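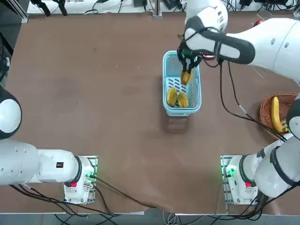
Visit report: gripper comparison day at Lurton

October 23, 2023

I spent the day at the Lurton test lab with Imad Rizk, looking at grippers and wrist cameras for the produce packing line at Aoun. We have been going back and forth on this since January, mostly from data sheets, and it was time to watch some hardware handle fruit. Our contact there was Fadi Qaisi, who runs the arm benches and had set aside the whole afternoon for us.

How the bench is set up

Lurton keeps several benches in one long room. We worked at the one with two white arms on a brown tabletop. Cables run off the near side and the electronics sit on a separate white surface along the table. I asked about cable management because the bundle from the right gripper hangs well clear of the arm and comes close to things on the table. Fadi said they leave slack on purpose, so that the wrist can turn all the way without pulling on a connector. On our line it would need a proper guide.

The task was simple. Pick a piece of fruit or vegetable, carry it to a light blue slotted basket, let go. Lurton uses the same basket for every trial so results can be compared between visits. Imad liked that the basket has slots, as ours do, since a finger tip that catches in a slot is one of the faults we already get with the suction and claw setup at Aoun.

The two finger sets

We compared two sets of fingers. The first is the Wernetti set, which is stiff and blocky. The second is from Unorden and has a softer pad with more give. Both mount on the same gripper body and the swap takes 9 minutes with a hex key, including the homing run afterward.

We did 258 picks in total. Fadi logged them and I kept a paper tally next to it, and the two agreed at the end of the day. I will not put the full table here because the log goes out with the quote, but these are my notes by type of produce.

Yellow lobed pieces. Easy for both sets. They are light and have ridges to grip on. The main question is whether the third piece knocks the first two when it comes down into the basket. With the Wernetti fingers it did so less often, as they are narrower at the tip and the release is cleaner.

Banana. Both sets did fine when the banana was lying along the basket. When it was across the approach direction, the planner turned the wrist first and that cost time.

Star fruit. This was the one I had asked for. The ribs make it hard to find two flat faces, and if the fingers close on the edge of a rib the fruit can roll. The better grip is with one finger on each side of a rib, just below the widest part.

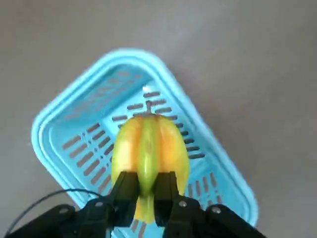

The Wernetti fingers found that grip more often than I expected. The Unorden pads held the fruit more gently but also let it swing during the carry, and on two trials it turned enough that the release point was off. Fadi thinks a higher closing force would fix this. I would want to see that on ripe fruit before agreeing.

Avocado and apple. No real difference between the sets. The avocado is heavier than it looks and the Unorden pads needed a second try on some of the picks.

Cameras

The wrist camera looks steeply down past the fingers, which gives a clear view of the fruit and the basket floor right before release. The drawback is that the gripper body takes up the whole bottom of the view, and you get some blur. For placing into a basket I think it is good enough. For choosing which fruit to pick next, it is not.

For that, Lurton uses a fixed camera that covers most of the table. Imad spent a good part of the afternoon on this one, moving items around and checking which ones the software still found. The clear stepped stand was a fair test, because you can see the table through it and some depth cameras do badly with clear plastic. It did lose the apple on the stand twice – both times after we changed the lights. Fadi wrote it down and said he would look at the exposure settings.
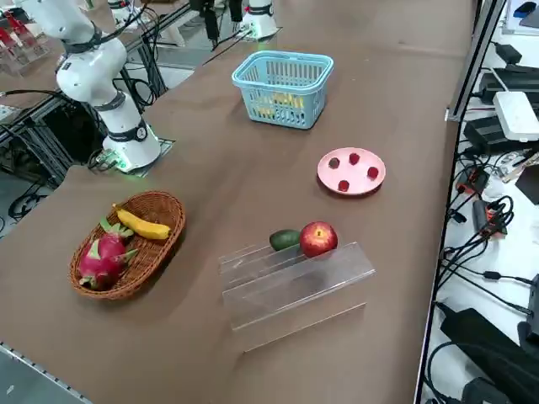
Table layout with the stepped stand, the pink plate and both baskets.

The small red items on the plate are at the low end of what the fingers can handle. We did not run them as part of the count. I tried a few by hand control, and the Wernetti fingers could pick one up if the approach was slow.

Controller

We only had 20 minutes left for the controller, so this part is thin. The interface is plain and the speed limits are easy to find. I did not see a good way to save a separate force setting for each type of produce. Fadi says it can be done through a script. Our operators will not be writing scripts, so I have asked for a quote that includes a simple menu for this.

What we do next

Imad will write up the camera side separately, with his settings. My own preference at this point is the Wernetti fingers, with the fixed camera for choosing and the wrist camera for placing. I would still like a second session with the Unorden pads at a higher closing force before we order anything, and Fadi has offered to ship us a pair for our own bench.

Open points for the call with Lurton:

Price for 2 arms with the finger sets included
Cable guide, and whether it changes the reach
Lead time on spare pads
Whether we can bring our own baskets next time – ours are deeper

Parking at Lurton is at the back of the building, by the loading dock. Visitors sign in at the side door, and closed shoes are required on the lab floor.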